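Does a Shared Building Model Save Time on a Small House? A Test of Casberg on the Clunow Plans
Ikechukwu Tijani
Residential Design Technology, final project report, August 2025

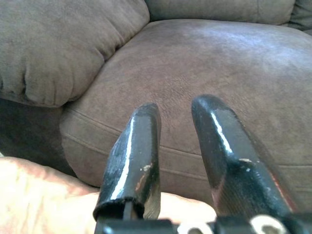 Figure 1. Brown microfiber seat cushion, sofa.

1. Background

Software for home builders is sold on a simple claim. Draw the house once, keep everything in one model, and the floor plans, window schedules, lumber lists and cost sheets will all agree with each other. I have heard this claim in two lectures and read it on most of the product pages I looked at for this course. Very few of those pages say how much work goes into the model before any of it pays back.

My project tested the claim on one house. The Clunow plan is a single-story home of 2000 square feet with an attached garage, drawn the old way by Nwosu Homes as a set of flat 2D sheets. The firm let me rebuild it in Casberg, a modeling package aimed at production builders, and compare the two. My advisor wanted a bigger sample. I wanted one too, but one house was what I could finish.

2. What I did

I modeled the Clunow plan from the printed sheets, starting with the slab and exterior walls and then adding the roof, interior walls, doors, windows and cabinets. Furniture came last and only in the living room and main bedroom, using the generic library parts. I kept a time log in a plain spreadsheet.

After the base model was done I made 16 changes to it. These were taken from the firm's list of buyer options, so they are real requests: a wider patio door, a third garage bay, a walk-in pantry in place of a closet, and so on. For each change I recorded how long it took in Casberg and whether every sheet and schedule updated the way it should. The firm's drafter made the same changes to the 2D set and kept a similar log.

3. Results

The base model took me 21 working days. The drafter said the original 2D set took her much less than that, but she has drawn hundreds of houses and I have drawn very few, so I don't think the two numbers should be put side by side. A vendor would say my time was training. That may be fair, but somebody has to pay for training.

Of the 16 changes, 13 went through cleanly. The plans, elevations and door and window schedules all matched afterward, and in nearly every one of those cases I was faster than the drafter. The patio door was the best result. I changed one part and the header size, the elevation and the schedule followed.

The other three were a problem. The third garage bay broke the roof, and I had to delete two roof planes and draw them again by hand. The pantry change left an orphan closet door in the door schedule with no wall to sit in. The raised ceiling in the living room looked correct in 3D, but the drywall quantity did not move at all. I only caught it from checking the number against a hand takeoff.

That last one bothers me most. A broken roof is easy to see. A quantity that stays the same when it should go up will end up in an order, and the whole point of the shared model is that people stop checking.

4. Passing the model to others

I also exported the model to Zulleck, the estimating program the firm already uses. The walls and openings came across. The cabinets arrived as plain boxes with no names, and the furniture did not arrive at all, which doesn't matter for cost but did matter for the buyer walk-through the sales office had asked for. Both product sheets use the word "seamless." I would not.

Some of this was probably my setup. I used the stock template, and the support page recommends building a custom one first. I did not have time to do that, and I suspect many small firms would be in the same position.

5. Limits of this study

One house, one student and one drafter. I knew the change list before I started modeling, so I may have built some walls with later edits in mind. The drafter's log was rounded to the quarter hour and mine was not. I did not look at anything that happens on the job site.

6. What I would tell the firm

Casberg makes sense for plans that get sold many times with the same options. The Clunow plan is probably one of them. For a custom house built once, I could not find the savings. If the firm does go ahead, I would keep hand takeoffs for drywall and roofing until somebody has run the raised ceiling option again and seen the number change. I reported that fault to the vendor in June and have a ticket number but no answer.

The time log and the full list of changes are in Appendix A. The hand takeoff is in Appendix B.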